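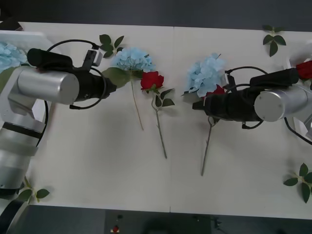 Cut flower conditioning: changes from September

Members supplying the Friday market should note the revised conditioning procedure, which replaces the sheet issued last spring. It was drafted by Kazimiera Wilczyńska after the vase trials at the Totska packing shed and applies to all stems sold under the Wanivach label.

Water. Buckets are to be filled with fresh tap water at 2 °C to 5 °C for overnight holding. Bore water from the Mirnotport end of the valley is not suitable – the salt level there varies too much between deliveries, and roses in particular showed early neck droop.

Cutting. Remove at least 2 cm from each stem with a clean blade and strip all leaves below the waterline. Secateurs should be wiped down between bunches. Woody stems are cut on an angle and are no longer crushed.

Bleach. Buckets are scrubbed and rinsed after every use. The old rate on the shed wall was written up for a stronger product and has been painted over. Follow the label on the current drum.

Preservative. Sachets are packed for a fixed volume, so measure the water before adding them. Half-strength solution feeds bacteria and does little for the flower. Lech Kubiak holds the stock, now in boxes of 250. Boxes of 300 are discontinued.

Holding. Stems stand for a minimum of four hours before bunching. Keep them away from ripening fruit; the Czerwiński cool room is shared with stone fruit growers until the end of the season and should not be used for carnations or delphiniums.

Growers with unusual lines – proteas, waxflower, anything with a milky sap – should speak to Jadwiga Stępień before their first delivery. Sleeves in the new size can be ordered through Saadet Güler at the usual price.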